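Work and Automation, Unit 3
Handout for session 8: Mixed-item packing and the people who do it
October 2022

Read this before the seminar. The reading questions are at the end and we will start with the second one.

Last session dealt with the car plant, where parts arrive in the same place and the same position every time. Packing small goods is a different kind of work. A gift and stationery warehouse such as the Skeltomell site may hold 3,000 product lines, and a new batch comes in before each holiday. Pens, soft toys, phone stands and cables can all end up in the same order. A fixed machine handles the box, the tape and the label without trouble. Picking up the item and putting it in the box has stayed with people.

Skeltomell's owner, Drarska, tried to automate this step twice. The first attempt used suction cups, which did well on flat packets and badly on anything furry or thin. The second, still running, uses two-fingered grippers supplied by Fiadzo. Before a gripper works on an arm, packers use a hand-held version of it to do the job themselves, and the recordings are used to train the arm's software. In the course we call this demonstration work.
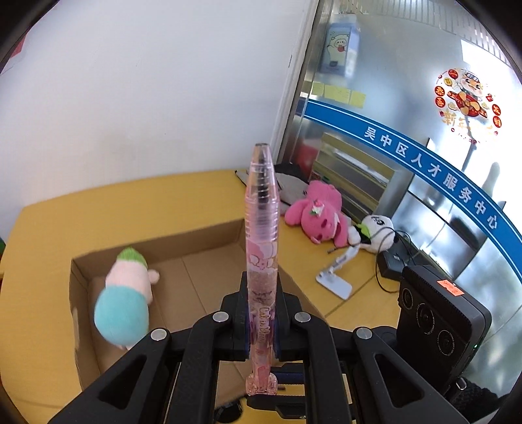 Figure 1. Hand-held gripper with a pen between its fingers. Open box and other small goods on the desk.

A packer picks up a pen without thinking. With the gripper she has to decide where to take hold of it, how hard to press and which way up it should be. A pen held at the middle of the barrel can be turned either way. Held near the tip it swings. Soft toys are a separate problem, as they change shape when pressed and there is no obvious place to hold them. Packers at Skeltomell reported that the first week was slow and tiring on the wrist, and that they became quicker once they stopped trying to copy what their own fingers would do.

What changes for the staff

Job content. Of the 400 people on site, a small group moved from the packing line to demonstration work. They sit or stand at a desk, repeat short tasks and mark the failed attempts. Some liked the quiet. Others missed the line - mainly the talk, and being able to see the day's orders go down.

Pay and grading. The new work was first paid at the packing rate. The staff side argued that it was training work, and should be graded with the people who train new starters. A supplement was agreed for a trial period, due for review in November. The grade itself is still open.

Pace. On the line, output was measured in parcels per hour. In demonstration work a fast, careless recording is worth less than a slow, clean one. Managers kept the old hourly target for the first 3 weeks and then dropped it.

Skill and ownership. This is the hardest point and we will spend most of the seminar on it. The recordings hold part of what the packers know. Under the contract they belong to Drarska, and Fiadzo may use them at other sites. The packers' contracts say nothing on the matter, having been written before it came up.

Compare the Demix case from session 6. There, staff were shown the machines after they had been bought. At Skeltomell they were involved from the start, but in supplying the movements and not in deciding which jobs would go to the arms. Keep these two kinds of involvement apart in your essays.

Terms to know: demonstration work, tacit skill, regrading, output measure.

Reading questions
1. Which parts of the packer's job are left out when only the grip and the movement are recorded?
2. Should demonstration work be paid by the hour, by the recording, or in some other way? Give reasons from both sides.
3. Who would need to agree before recordings from one site are used at another?

Bring half a page of notes on question 2.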